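Turnaround time is where a short-haul fleet earns or loses its margin. Orkis Air operates 39 narrowbodies from its Kellow base, and its schedule allows 39 minutes between doors open and doors closed. Cabin cleaning takes the largest share of that window after boarding.

In May the airline moved cleaning from a full-crew model to a zoned one. The cabin, with 203 seats, is split at row 17, and each team works toward the exit nearest its half. Dong-geon Jang, who runs ground operations at Kellow, logged 951 turnarounds before he signed off on the change.

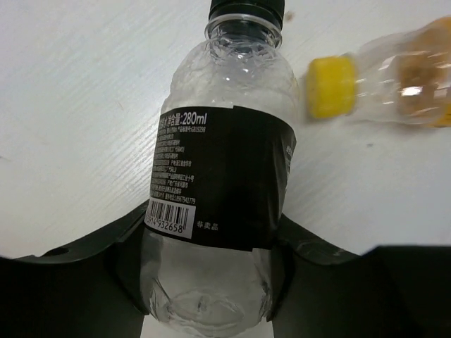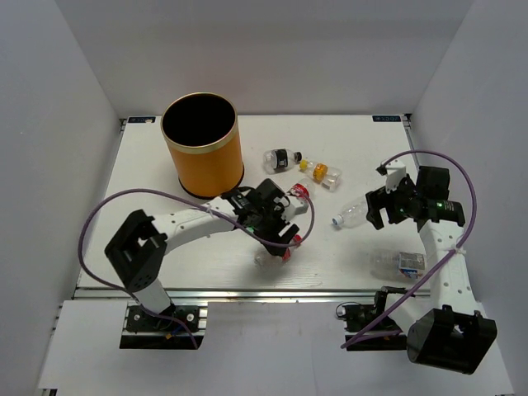 Waste is handled separately from seat work. Under the old procedure, cleaners carried one mixed bag from front to rear, and everything was sorted later at the ramp. Drinks containers are the bulky part of the load: a clear plastic bottle with its cap screwed on holds its air, and a handful of them, lying at odd angles, take up far more room than their weight suggests. Orkis now pulls them out first, into a separate bag stowed in the aft galley – cups and paper follow on the second pass.

The service contractor, Akinola, bills by the aircraft. Yu-na Seo, its station manager, says the zoned method needs one more supervisor per shift but no extra cleaners. Her teams trained on a retired cabin section, 101 feet long, before working live flights.

Aircraft on the Orotis route are still cleaned the old way. Stands there have no rear stairs, and both teams would have to leave by the forward door. Orkis plans to review the route when the new stands open.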